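Notebook Search Vessels Pumps Moorings Contact
Search this notebook... Go

December, posted by the Grarkeck bench

Back on the bilge pump from the Turnura, bless her, and I've let it run 58 minutes on the test tank with the old float switch still fitted.

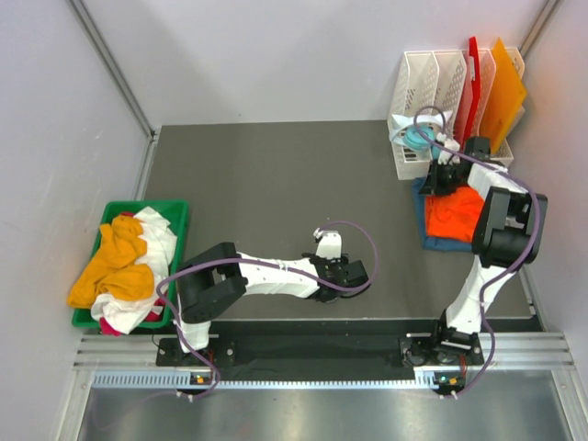
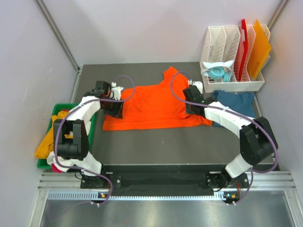 Why does it cut out before the tank is down? The float arm sticks at 30 mm, so the switch thinks she's dry (I cleaned the pivot twice and it still drags!). New switch from Akier tomorrow, then a run at the full 91 liters, and I'll write up whatever we get.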